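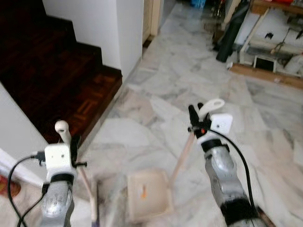 Goodbye to the beige desktop

Livumness, a mid-sized insurer in Brolville, is moving 189 claims staff off their old desktop PCs this November, and the people doing the work are having a great time.

"We had machines older than some of our adjusters," says IT chief Teodoro Vallejo.

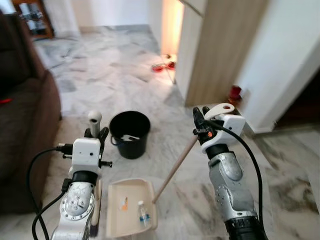
Each employee now gets a light laptop and one login that opens everything – mail, policy files, even the ancient rating tool. Sign-in used to take nine minutes on a bad Monday.

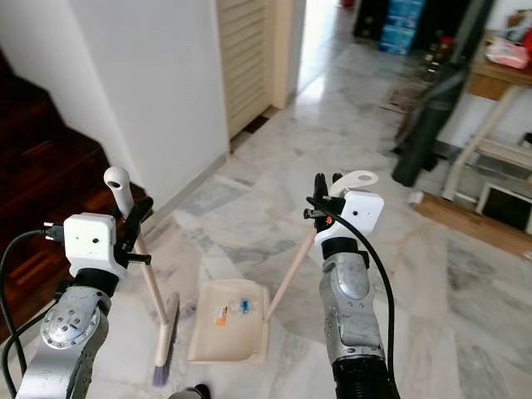

The pilot ran in two branches, and the Gunawardena Street team asked to keep the laptops before it was over. I tried one and got it!

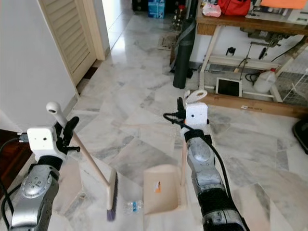 WHAT'S NEXT

Four more offices switch after the holidays. Vallejo wants the phones done too.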